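Chapter 7: Faults in Grasping Soft Materials

By Aicha Salem
3 May 2020
20 shares | 0 comments

7.1 The Kiston fault

In the Kiston trial, a gripper closed on a folded sheet and reported a good hold, yet the cloth slipped on lifting and wound into the drive belt. The log showed 400 cycles without an alarm before the stop. Jaw force was within limits. The fault lay in the training records, where marker tracking had dropped out during the pinch.

Hand-held grippers with marker cubes are used to record such motions. The right jaws have hold of a bunched part of the cloth.

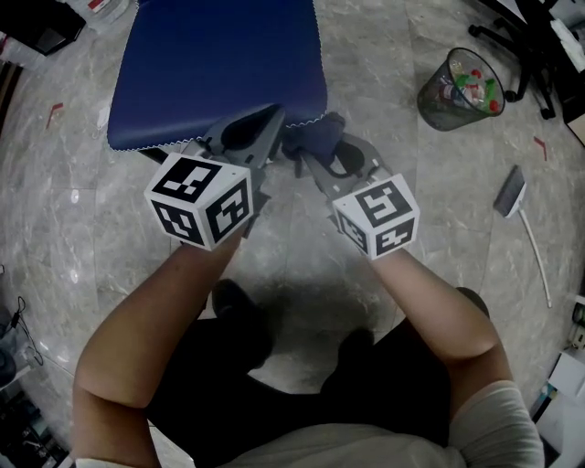 7.2 Loss of tracking

A cube face turned away from the camera gives no position. Gaps longer than 30 ms must be flagged.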